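Keeping two arms in working order: a talk with Yufang Lü

The machine that Yufang Lü looks after has two arms, two grippers and a place in front of a washing machine. It takes clothes and towels and puts them where they must go. She has been responsible for it since March, and before that she repaired packing equipment at Plalau for many years. I met her at half past eight in the morning, when she does what she calls the small round.

"The small round is before any power on the arms," she said. "First I look, then I touch, then I switch on. If you change this order, you will one day regret it."

She started with the cables. On this machine they run outside the arms, from the gripper downward, in free loops. I asked if it would not be tidier to tie them close to the metal. She has heard this question before.

"Everybody wants to tie them. I also wanted it. In my first week I put ties at every segment and it looked very beautiful. Then the wrist turned to the end of its travel and pulled the connector half out. The gripper lost its signal while it was closed, and it stayed closed. We had to take the towel out of it with the hands, slowly."

Now she leaves slack and checks it in an old-fashioned way. With the power off, she moves the wrist by hand to both ends and watches the loop. It must never become straight, and it must never become so large that it can catch on something. A cable that is too long is also a fault, she told me, and in a laundry place it is perhaps the worse one. A sleeve goes through the loop, the arm lifts, and the sleeve comes with it.

The connectors get a mark of paint across the joint when they are new. If the two halves of the mark do not meet any more, the connector has turned, and she tightens it before anything else is done. 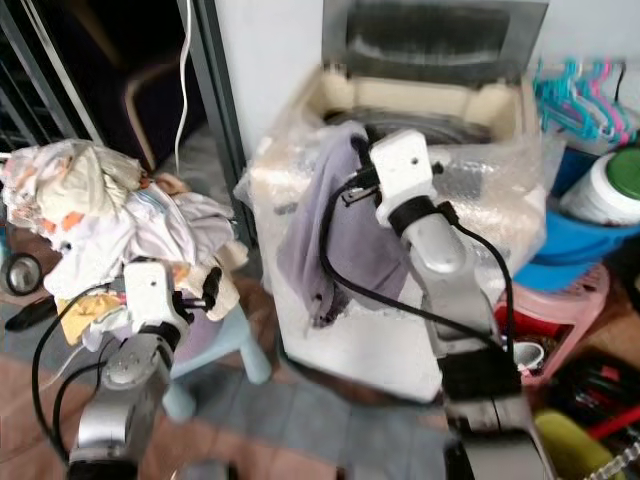 After the cables come the grippers. Cloth is not a heavy load, but it is a dirty one, and this surprised her when she changed from boxes. "A box leaves nothing behind. A towel leaves a little bit of itself every time. The lint goes where the finger slides, and there it becomes like felt."

She cleans the fingers with a dry brush, always from the inside to the outside, and then with a cloth that is only a little damp. She does not use compressed air. She tried it, and it blew the lint deeper into the slide, where she had to unscrew the cover to get it out. The cover has very short screws, and one of them is still somewhere under the cabinet at Ruledico, where the machine stood before.

For the grip itself she has a test with a strip of cotton. The gripper closes on the strip, and she pulls with a spring scale until it slips. She writes the value in a paper notebook, left arm on the left page and right arm on the right page. When I visited, the counter in the notebook stood at 1,607 closings after the last change of finger pads. I asked at which number she changes them.

"I do not change by number. I change when the scale says it. But I write the number, so that I can order the new ones in time. The supplier, Sarkix, needs 30 days, and they are never early."

The longest part of our talk was about the position of the arms. Both of them must agree about where the edge of the machine is. If they do not agree, one gripper will pinch the cloth nicely and the other will close on air, or press on the rim. After each time the base is moved, even by a small distance, she makes the alignment again. She brings the left gripper to a fixed point, saves it, brings the right gripper to the same point, and compares. A difference of 2 millimeters she accepts. With more than this she looks for a mechanical reason before she corrects anything in the software.

"This is a thing I learned from Ní Chonaill," she said. Ní Chonaill is the workshop where she took her training course. "The teacher there was strict. He said, if you correct a loose screw with a number, you have now two faults, and one of them is hidden. I have found him right many times. Last month the right arm was away from its point, and it was only the collar under the gripper, which had become a little loose. I could have typed an offset and gone for lunch."

Does she run it at full speed after such work? No. The first cycle is at 50 percent, with her hand near the stop button, and with one towel only. A towel is simple, she explained, because it has straight edges. Mixed clothes come later, when the towel has gone well. In a heap of thin things the gripper may take two pieces, and then it is difficult to say if the fault is in the machine or in the heap.

I asked what she would change if she could choose one thing. She thought for some time and then asked for better covers for the slides, made of something that lint does not like. She has made a first pair herself from an old raincoat. The left one fits. The right one she is still cutting.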